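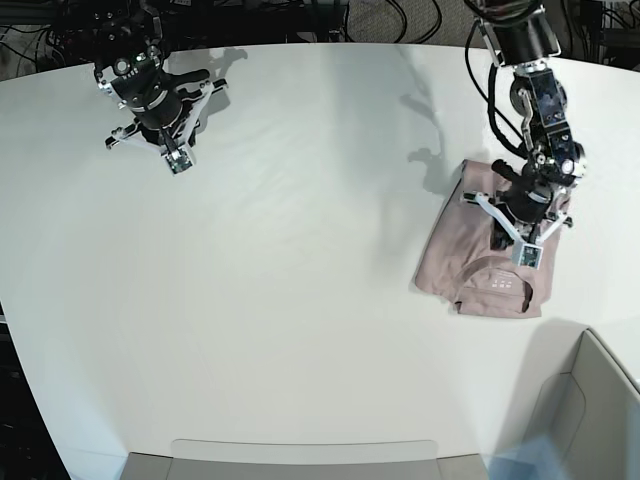 How small should a T-shirt be folded?

Small enough to fit the drawer with a little room at the top. Measure the depth of the drawer first, then fold to match. A shirt folded to a set width sits in a row with the others and can be taken out without lifting the rest.

Folding T-shirts flat

Use a table if you can. A bed is too soft and the shirt shifts as you work. Wipe the top first, as pale cotton picks up dust.

1. Lay the shirt down and smooth it from the middle outwards with your palms. Pull the side seams straight.

2. Fold one long edge in over the body — a narrow band to start with. Keep hold of both ends of the fold, or the fabric will drift to one side. Small wrinkles at this stage can be smoothed out later. 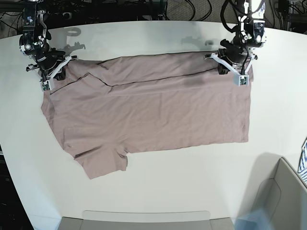 3. Bring the other side in the same way and lay the sleeves back on themselves so they stay inside the bundle.

4. Fold the hem up towards the neck, then fold once more. Press down on the middle with a flat hand.

Storing them

Stand folded shirts on edge in a shallow drawer. On an open shelf, stack them flat and keep the piles low. We use Tistton drawer dividers, 2 to a drawer, and they have held up well since July. Thick cotton does better on the shelf — it springs open when stood on edge.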